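Friday, January 3, 2020

So I've gone and picked a hobby for the new year, and it's beads. Well, beads and old buttons and the odd bit of chain, but mostly beads. I blame the craft fair in Welireck last October, where I went in for a coffee and came out with a bag of 1000 seed beads in a green I can only call "pond." I loved them. I still love them! They've been sitting in my coat pocket ever since, and the pocket has a hole.

Anyway, the holidays were quiet and I finally got going. I made three bracelets (one of them wearable) and learned that I don't have the patience for tiny knots after dinner. Mornings are better, with the radio on and the good lamp pulled right over the table.

I've also been thinking hard about sorting. By color or by size? I was a color person for a whole week and then I needed one particular large blue bead and had to tip everything out. Size it is, with a separate spot for clasps.
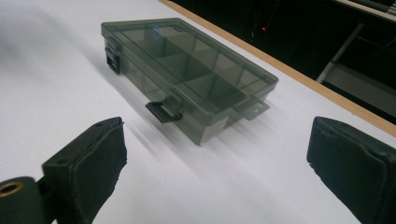

## The bracelet that fell apart

I wore the pond green one to lunch on New Year's Day and it let go halfway through the soup. Beads everywhere, including in the soup. I'd used cheap stretchy cord and one sad little knot, so I had it coming. My second go is on Rindico thread, a bit stiffer and a pain to get through the small holes, but it's held up to two days of dishes and one very muddy dog walk.

If you're starting out, buy the better thread first and the pretty beads after. I did it the other way around and spent 33 dollars before I had anything that would stay on my wrist.

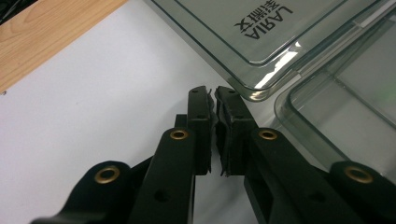 My next plan is a long necklace, the kind you can loop twice, and I've been scribbling patterns on the backs of envelopes all week. I want the green in the middle and something darker toward the ends, maybe the black glass ones from Figueiredo, if they still have them after the sale. Matte black would be nicest, the same flat finish as those two fingers up there, with no shine to it at all. Shiny black looks too much like a party to me, and I mostly want to wear this with a sweater.

The pattern I like best calls for 679 beads, so I'll be at it for a while. I'm going to string it in short sections and join them up at the end, that way one dropped end doesn't mean starting over. If any of you have a favorite clasp for something that long, leave me a comment. I've only tried the little screw kind and I can't do it up one-handed.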